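Got a quote for redoing our floors and I have questions. The number is $2,638. The brochure stapled to it says the Brosow finish will "outlive your mortgage." Our mortgage has 144 payments left, so I guess I can check.

2/ The pitch: one coat of hardwax oil, no sanding ever again, wipe with a damp cloth. I've owned wood floors in Neltuvthorpe for a long time and have never met a finish that didn't want something from me by the second winter.
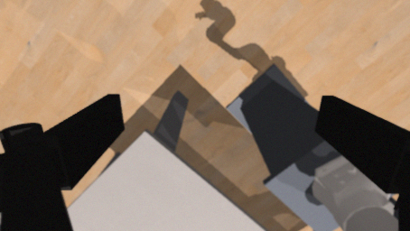 Ourania Vlachopoulos: We had Brosow put down in August and the hallway is already dull where the dog turns the corner. The company told us it was "settling in."

3/ Settling in! Thanks, Ourania. I asked the sales guy about hallways and he said high-traffic areas "may benefit from a refresh." The refresh is a bottle. The bottle is $80. It wasn't in the quote.

4/ So I went and read the warranty. It covers peeling. Oil soaks into the wood - there's not much there to peel. It does not cover wear, scratches, sun, chairs, water, or pets. I'm trying to picture the claim they'd pay.
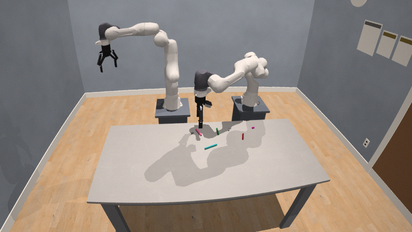
5/ Then there's the test everybody quotes, 2,000 rubs with no visible change. Rubs with what? I emailed to ask and got the same brochure back as a PDF.

6/ Stilier makes a similar oil and says yours will need another coat every couple of years, sooner by the kitchen sink. Less exciting. I believe it more, though I notice they also sell the second coat.

7/ A few of you said go with polyurethane and stop complaining. Maybe. It does hold up. But when it goes you can't patch one spot, you end up sanding the whole room, and I've done that once with a rented machine and would like to keep it at once. 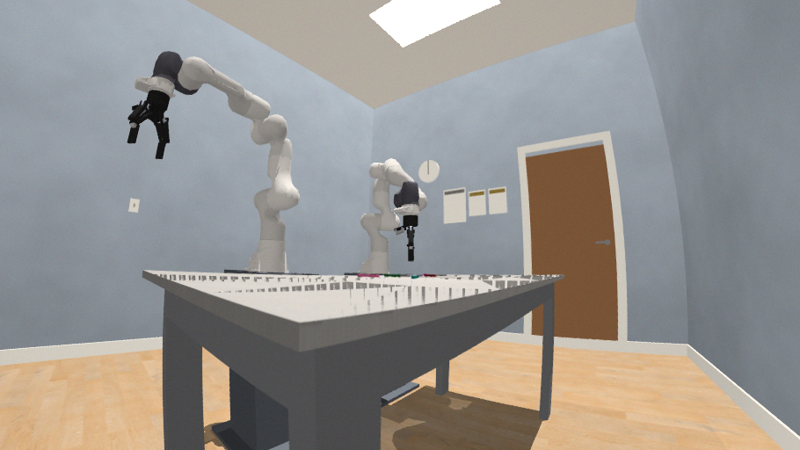
White tabletop, pale blue-gray walls.

8/ Where I've landed: getting a second quote from Halász with the maintenance oil listed as its own line. If they won't write down how often it needs doing, I'm living with the scratches another year.

9/ And if you have a "lifetime" finish that's really made it past five years with kids in the house, send me a picture of the spot in front of the stove. The middle of the living room doesn't count.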